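Sanmont office tower to change ventilation hours from October

Tenants of the Dovar Building in Sanmont will move to a new ventilation schedule in October, after an indoor air review found that carbon dioxide levels in several shared rooms stayed high through the early afternoon.

The review was carried out by Pylypenko, a building services consultancy, for the property manager, Pudari. It covered 93 rooms on 8 floors. Readings were logged at desk height during normal working hours, with doors and blinds left as tenants had set them.

Lev Ivanyshyn, who led the work for Pylypenko, said the supply fans were performing to specification and the fault lay mainly in the timing. The existing program starts the fans at 8 a.m. and cuts them to low speed at 2 p.m., a setting that dates from a period when most of the building emptied early. Shared rooms are now in use until the end of the day.

Under the new program the fans will run at full speed until 5 p.m. and then step down over the following hour. Outdoor air dampers will be recalibrated on all floors. Where a branch serves a room that has since been divided by a partition, the flow will be measured again and rebalanced. 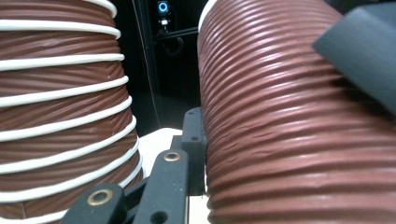
Will tenants have to leave their floors while the dampers are recalibrated?

Work on the dampers will be done before 7 a.m., and all floors will stay open during business hours. Tenants with early shifts have been asked to give their start times to the building office so that their floor can be placed last in the order.

The consultancy also recommended a change to filter maintenance. Filters in the main air handler are now replaced on a fixed cycle. Pudari will instead fit a pressure gauge across the filter bank and replace the filters when resistance reaches a set limit. Yevdokiia Hutsuliak, operations manager at Pudari, said the gauge will be read at each monthly plant inspection and the figures posted in the tenant portal.

A request for openable windows on the lower floors was considered and declined. The facade is a sealed system, and altering it would require a new fire engineering assessment. Hutsuliak said the matter could be raised again when the facade is next due for major repair.
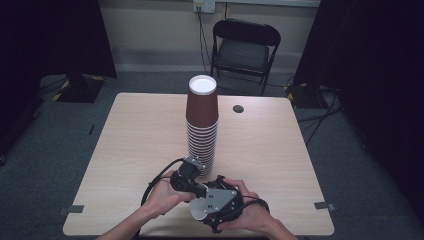
Carbon dioxide is used in the review as an indicator of how much outdoor air reaches a room for the number of people in it. The report does not treat the levels found as a direct health hazard, but it notes that stuffiness was the most common complaint in the 237 tenant survey responses. It asks tenants to keep return air grilles clear and to avoid placing cabinets in front of them. Light furniture is not a concern, and a table on open carpet with a tall stack of paper cups on it has no effect on air movement worth recording. Full-height shelving and solid screens do, and the report asks that new ones be shown to the building office on a floor plan before they are installed.

Energy use is expected to rise with the longer fan hours. Pudari will recover part of the cost by shortening the weekend program, under which the fans now run at low speed all day. Tenants needing weekend ventilation can book it by floor, with 2 hours as the minimum period.

Pylypenko will repeat its measurements once the new schedule has settled. Copies of the report are available from the building office on the ground floor.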